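Why Did My Robot Keep Missing the Can?

Hi, I'm Remedios! I teach robots to pick things up, and I do it inside a computer first (bumping into pretend stuff doesn't cost a penny!). My robot is called Mistska, and it has two arms and one job. Grab the can. Easy, right? Well, on Saturday it went very wrong.

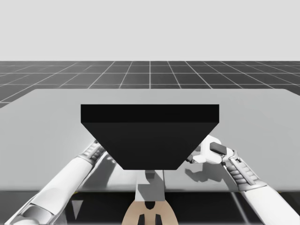 What went wrong

I ran 99 tries, and Mistska missed on 6 of them. It closed its fingers on plain air, then carried on as if it had the can!

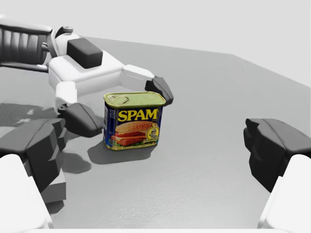 Two arms, one can of SPAM.

My friend Covadonga and I watched the misses again, super slowly. The program was using an old guess about where the can stood. It's like reaching for your cup with your eyes shut after your brother moved it! 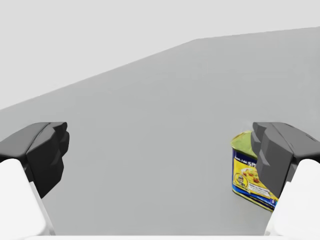 Fingers wide open, with the can over by the right one.

So we added a rule: look again, then squeeze. If the fingers don't feel anything, stop and wait for a grown-up.

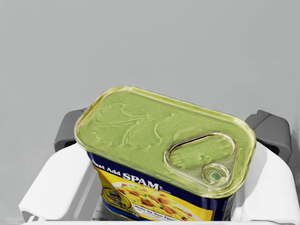

A good grip is also about safety. A real robot that thinks it's holding something might swing it around and drop it on somebody's toes. When I check a grip, I look for a finger on each side of the can, like the two white ones on either side of that shiny green lid. Then I check the rule again. Next we're trying 1000 more!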